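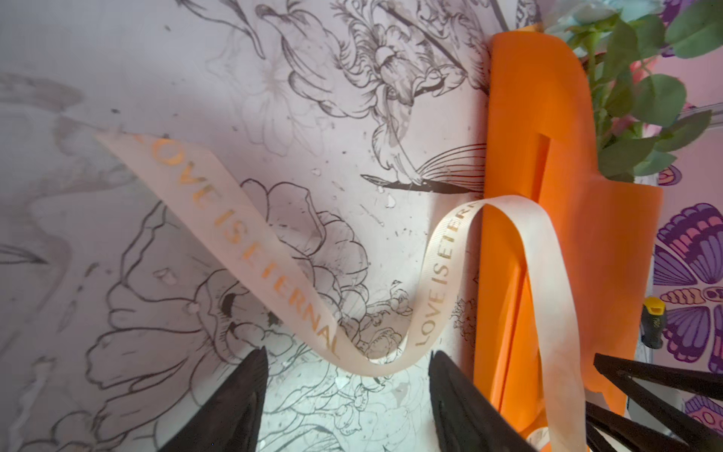 Figure 2. Printed satin ribbon, "LOVE IS ETERNAL", with artificial greenery.

3.2 Ribbon and wording

Most of the people we visited kept their ribbon long after the flowers it came with, and they were glad to talk about it – often well past the hour we had asked for. Lettered ribbon (Figure 2) was treated a little differently from plain. Fanni Medve, who has wrapped gifts at Otetti for 12 years, likes the phrase to read whole at least once on the finished piece, and lets the repeats fall where they may.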